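How to Level a Table on an Uneven Floor

Most advice on wobbly tables starts with folded cardboard. I don't trust cardboard. It packs down, it slides out when you mop, and by August you are folding another piece. The rubber wedges sold as a cure, the Tisex ones included, did no better in my kitchen.

Start with the floor. Lay a straight board across the spot where the table will stand and look for light underneath. Turn the board a quarter turn and look again. If it rocks, move the table a hand's width and try once more. Plenty of "bad tables" get better right there, for free.

Next, flip the table and check every bolt. Guides love to tell you to measure the legs first, but a loose bolt will make a good leg look short. Tighten them all, stand the table up, and press on each corner in turn.

Still rocking? Slide playing cards under the leg that lifts until the wobble stops, then measure the stack. That is your gap. Don't saw the other three legs to match. I have seen this recommended with a straight face, and it usually ends in a coffee table.

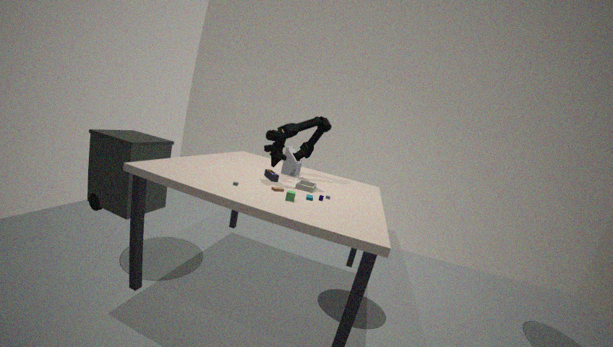 Screw-in feet are the fix I would pay for. Drill a pilot hole in the center of each leg, tap in the threaded insert, and turn the foot down until it covers the gap. The box may promise 200 pounds per foot. Maybe so, but I would still keep as much thread inside the leg as I could.

Now set a level on the top, once lengthwise and once across. A phone app will do for a rough idea – I wouldn't hang a shelf by one. Lock the nuts, then check again after 14 days of normal use.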